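Ticket 1309
Subject: New cutting board rocks on the counter, replacement or fix?
Opened by: Leandro Robles
Product: Jeser maple board, large
Status: Waiting on customer

Leandro Robles, Mar 12, 2011
Hi there! I bought one of your maple boards in January and loved it right up until last week, when it started rocking. I push down on the front left corner and the back right one lifts — not a lot, but enough that it goes clack clack clack when I chop onions, and my wife has asked me to please stop cooking after nine. I wash it by hand, never the dishwasher (I read the card!). It dries flat on the counter by the sink. I oiled it once, on the top, when it came out of the box. Is it ruined? I paid 46 dollars for it and I'd rather not buy another one.

Emiliano Benítez, Reltwood support
Hi Leandro, thanks for writing, and sorry about the clacking. I doubt it's ruined. I'd bet on the drying and the oil. If it dries flat, the top loses water and the bottom hangs on to it, so the wood cups or twists. Oiling only the one side makes that worse. I have one of these at home and did the very same thing to it my first winter.

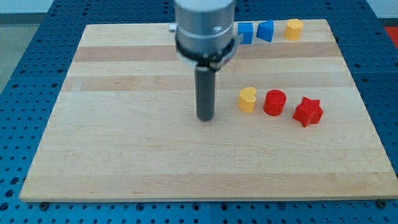 Steps to try

1. Wipe both faces with a damp cloth, then stand the board on its long edge somewhere with air on both sides. Leave it two full days. Keep it off the radiator.

2. Check it on something you know is flat. Counters lie! Mine has a dip by the stove that fooled me for a month.

3. Still rocking? Lay it with the hollow side down on a barely damp towel overnight, then stand it up again for a day.

4. Once it sits right, oil both faces and all the edges with food-grade mineral oil. Let it soak in, wipe it off, and do it again the next night.

Leandro Robles
Did 1 and 2. Way better, just a tiny wobble now. Starting the towel tonight. Does the oil brand matter?

Emiliano Benítez
Nope, any food-grade mineral oil from the drugstore is fine. Skip olive oil, it goes sticky and smells. I'll leave the ticket open so you can tell me how the towel went.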